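To: Itton kitchen list
From: Kevin Cusi
Subject: Re: Trays for the prep counter, sizes and rims

> Before we put in the February order I would like to settle on one
> tray. The flat Plunex sheets slide well into the rack but anything
> round rolls off them. The Walluver ones have a raised rim, but I am
> told they stack badly. Do we need the rim? And does the corner shape
> matter to anyone besides the person washing up?

Yes to the rim, and yes to the corners.

I measured both types against the counter and the rack. The rack takes 11 trays at the present runner spacing. The Plunex sheet clears the runners with room to spare. The rimmed tray clears them too, but the rim touches the runner above if the tray goes in tilted. Load it level and there is no contact.

Stacking: 16 rimmed trays, nested dry, stand nearly 20 cm high. Nested wet, they stick. Let them drain on edge first.

Corners: a square folded corner holds flour paste in the seam and needs a brush. A rounded one wipes out with a cloth. Gazi sells a tray with square corners at a lower price, and I would not buy it for that reason alone.

Proposed spec, for comment:

1. Material and shape. Stainless steel, rectangular, with raised, rounded edges. No coating and no handles. Same general type as the tray under the hand:

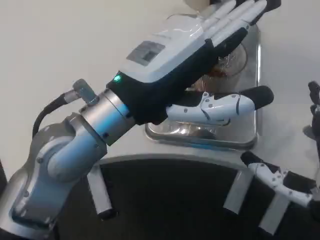 2. Rim height. Low enough to pass the rack runners when level. Please check the drawing against your own rack before agreeing, as the one in the back room has older runners.

3. Marking. Stamp the outside of the short end. Stickers come off in the dishwasher and end up in the filter.

4. Ordering. The catalog line is 3,211 in the Walluver list. Send quantities to me off list, with the rack they are meant for.

Kevin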